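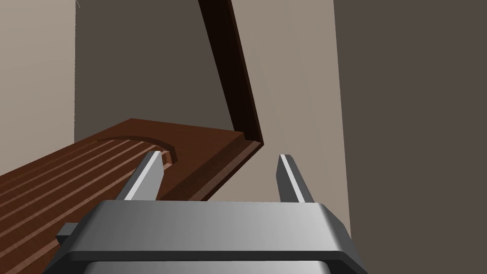 Computer rendering: a robot gripper, fingers open.

Free library of public project reviews opens to all

May 2, 2022
By the Badawi Center press office

TUNAU — The Badawi Center for Public Projects today opened Riko, a free online library of reviews, audits and closing reports from large public projects. Anyone can search it, and no account is needed.

Riko starts life with 300 reports covering 15 years of work on emergency dispatch systems, payroll changes, hospital records, road charging and more. Some of these projects went well. Plenty did not, and a few were stopped before anyone got to use what had been paid for. All of them have something to say to the next team that takes on a similar job.

"We kept meeting project managers who were about to make a choice that had already been tried two counties over," the Center said. "The report existed, it was public, and they had never seen it. We are so pleased to be able to put these in one place at last."

Each report has been given a one-page summary in everyday words, along with tags for the kind of project, its size and the stage at which problems first showed up. Readers can pull up every case where a supplier changed halfway through, for example, or where local offices were asked for their views only after the contract was signed. That second search brings back a long list!

The search tool was built with Drilon, a Tunau software firm that also scanned the older paper reports — 3,000 pages of them, many with handwritten notes in the margins. The notes have been kept wherever they could be read.

Riko was tested over the winter by 3 fire and rescue services and a city transit agency. Their comments led to several changes, among them a larger type size, a plain list view and a way to save a set of reports and send it to a colleague. One of the fire services has already used the library to prepare questions for bidders on its new dispatch system.

The Center will add new reports every month and welcomes suggestions, including from people who worked on a project and know where its review ended up. A day of talks for project teams, drawing on cases in the library, is planned for October in Tunau. Attendance will be free, and details will be posted on the Center's news page.

Contact: Press Office, Badawi Center for Public Projects, Tunau
© 2022 Badawi Center for Public Projects. All rights reserved.
Back to top

Recent news
Call for talks: what we learned from our last dispatch upgrade
Reading list for first-time project sponsors
Drilon and Badawi Center to work together on report search
When to stop a project: notes from our spring seminar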